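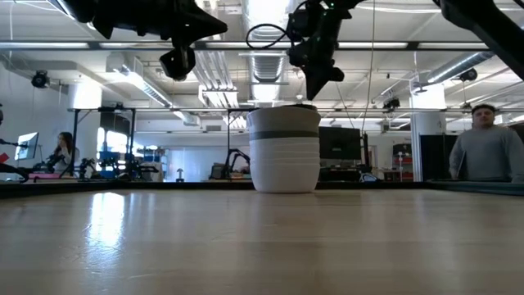 Prundis Household Crockery List

Version 4. Maintained by Kenna Ritchie and Ruairi Kerr.

Summary

Prundis is a plain table of 3,000 records of everyday crockery sold in charity shops and house clearances. Each record covers one piece or one matching set: cups, mugs, bowls, plates, jugs and lidded dishes. The list was put together for people who price second-hand tableware and for anyone writing software that has to sort it by type.

Files

prundis_main.csv holds all records, one per row.
prundis_check.csv holds 300 records that were entered twice, once by each maintainer, working separately.
shapes.txt gives the shape words and what we mean by them.
changes.txt lists what changed between versions.

Text is UTF-8. Fields are separated by commas and quoted where needed. Empty means not recorded. Zero is never used for a missing value.

Fields

There are 16 fields per row. The ones most people want are:

item_id: a number that stays the same between versions
kind: cup, mug, bowl, plate, jug, dish, other
pieces: how many pieces were sold together
height_mm and rim_mm: measured with a steel rule, to the nearest millimetre
body_colour and band_colour: words from a fixed list
nests: yes, no or unknown
damage: none, chip, crack, crazing, stain, repair
asking_price: in pence, as marked on the ticket

The rest cover where the piece was recorded, who recorded it, and notes.

How the records were made

Most of the entries come from shop visits. The recorder measured the piece on a flat surface, copied the ticket price and filled in a paper form. Forms were typed up later the same month. A smaller part comes from the Voleck clearance lists, which were already typed but used different colour words. We mapped these by hand. Where a Voleck word could mean two of ours (their "stone" was used for both grey and beige) the colour field is left empty and the original word is kept in notes.

Stacked sets are measured as single pieces. If the pieces could not be separated, height_mm is empty and the stack height goes in notes.

Known problems

Bowls and cups overlap. A small bowl without a handle may be under either kind, depending on who entered it. The check file shows this is where the two of us disagree most. If it matters to you, treat them as one kind.

Green and grey bands are not reliable under shop lighting. Do not use band_colour to match a pattern.

Prices are asking prices only. We did not record what anything sold for.

Jugs are thin on the ground before version 3, when Strebel was added as a recording area.

Some notes contain abbreviations we no longer use. "NB" in old rows means no backstamp.

Changes in version 4

Added the nests field. Rows entered earlier are marked unknown unless the notes made it clear.
Removed duplicates from the Voleck lists.
Corrected a batch of rim widths that had been typed in centimetres.
Split "mark" into damage and notes.

Use

You may copy, change and share the files for any purpose, including paid work. Please name Prundis and the version number. The Flollance price guide uses version 2 and its figures will not match these.

Corrections

Send the item_id, the field and the value you think is right. Ruairi handles measurements and Kenna handles kinds and colours. Corrections are held until the next version, which is due in March.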